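Rakena workshop refit: progress report for May
By Octavio Zapata
3 shares - 2 comments

Work since the last report has gone into the storage and sorting area. The shelving along the back wall is up, and the old cabinets went out on Saturday. Mikix delivered the second batch of bins two days late, but the order was complete and nothing needed to go back.

We have 40 bins on the shelves and 25 of them are labeled. Labels are printed through Listico, which now holds the full parts list. The remaining labels are waiting on a decision about color names - the old list used "dark green" and "forest" for the same stock, and we would like to settle on one before printing more.

Sorting of the loose blocks has started. Red and green blocks are still stored together and will be split once the labels are done. The metal bins are scuffed inside, and the one below has holes in the floor, so small hardware will go in the plastic tubs from Rotgate instead. Blocks can stay in metal.

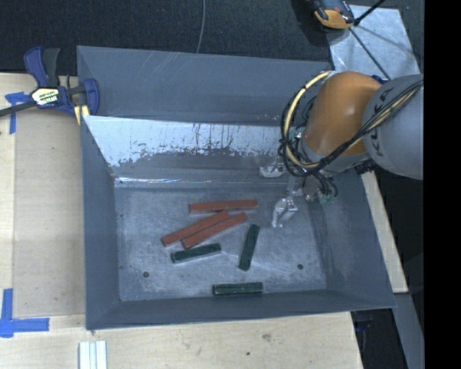
Spending and next steps

Spending is within the approved amount. The only extra cost was a second trip to remove the cabinets, and it came out of the transport line.

Next month we plan to finish the labels, separate the blocks by color and move the worktables closer to the window. We need your approval for the lighting quote before the electrician can be booked.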